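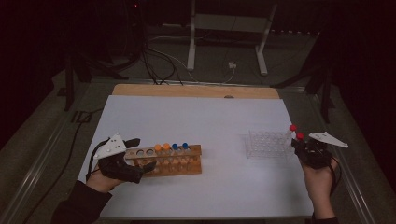
Puesto de la práctica 2: gradilla de madera, gradilla de plástico y tubos con tapón de color.

Práctica 2. Gradillas, tubos y un poco de orden
Apuntes para el grupo de tarde, laboratorio de Clinside

Os dejo por escrito lo que conté deprisa al final de la última clase, que ya sé que a esas horas media aula está recogiendo la mochila. Va de gradillas. Suena a poca cosa, pero la mitad de los líos que me encuentro al corregir cuadernos vienen de un tubo que acabó en el agujero del vecino.

En esta práctica cada pareja trabaja sobre una plancha blanca. Me gusta el fondo blanco porque cualquier gota se ve enseguida y porque los colores de los tapones saltan a la vista. El código que usamos es el de siempre en el curso:

Tapón naranja: muestra sin tratar.
Tapón azul: muestra diluida.
Tapón rojo: control.

Ojo, que es nuestro código y de nadie más. Si el año que viene hacéis prácticas en Harb o en otro sitio, preguntad primero, que allí el rojo puede ser cualquier cosa.

Los naranjas y los azules van en la gradilla de madera, juntos por color. Los rojos van a la de plástico transparente, la de la cuadrícula. Al pasarlos, coged el tubo con calma, bajadlo recto y no lo soltéis hasta notar que apoya. ¡Nada de dejarlo caer desde arriba! Y apuntad la posición en el cuaderno en el momento, fila y columna, no al terminar.

Ahora la gradilla de madera, a la que le tengo bastante cariño (las de Clondik serán más prácticas, no digo que no, pero estas dan gusto). 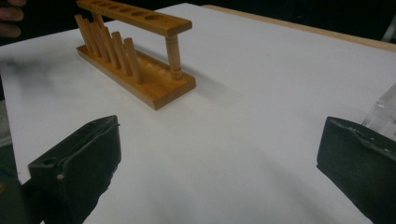

Gradilla de madera sin tubos: barra superior perforada, base y clavijas de secado.

Fijaos en que el tubo se sujeta en dos puntos. Pasa por el agujero de la barra de arriba y el fondo descansa en un rebaje poco profundo de la base. Si el tubo baila o queda torcido, casi seguro que no ha entrado en su rebaje - levantadlo un poco y volved a bajarlo.

Las clavijas verticales son para escurrir. El tubo lavado se pone boca abajo encima y ahí se queda, sin tapón, unos 20 minutos. No metáis en las clavijas tubos con muestra, por favor, que ya lo he visto. Y la madera no se deja en remojo: paño húmedo, paño seco y a la estantería.

Para recoger:
Tubos tapados y ordenados por color antes de levantar nada de la plancha.
Los usados, a la cubeta de lavado.
Gradillas vacías al armario 17, las de madera abajo.
La plancha se limpia lo último.

En el cuaderno quiero un dibujo de la gradilla vista desde arriba, con los agujeros numerados y el color de cada tapón. A lápiz vale. El guion completo está en Skornano, con el código 744, y lo de las diluciones lo vemos en la práctica siguiente.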